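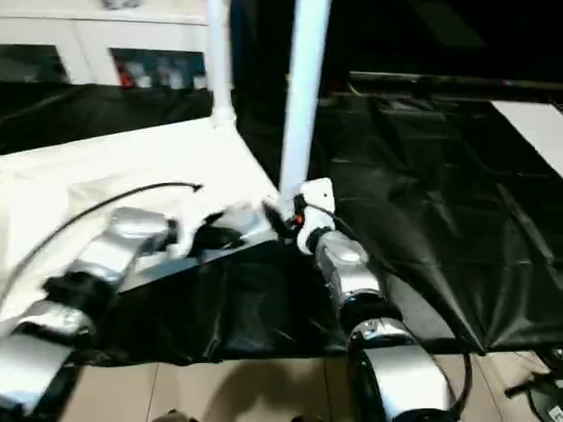
White cloth and black sheet on the work surface.

Saragih Marsh Boardwalk: Pre-Season Trail Inspection
Last updated: August

Route: Muvmont trailhead to Mumora overlook, 2,375 m. To be completed before opening each Wednesday.

1. Handrails, first section: PASS. All posts firm.
2. Deck boards: ACTION. 16 boards soft underfoot past the Woveo junction. Replace before the autumn color period.
3. Non-slip strips: PASS, with comment. Three strips lifting at the second bend; refasten. 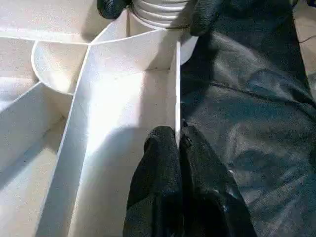 4. Drainage under walkway: PASS. Water flows freely on both sides.
5. Overlook platform: PASS. The posted limit of 20 persons remains legible.
6. Direction signs: ACTION. The sign at the Woveo junction leans toward the marsh and must be reset.
7. Vegetation: PASS. Sedge trimmed back from the path edge.

Visitors shall be kept off the section in item 2 until repairs are signed for at the trailhead office.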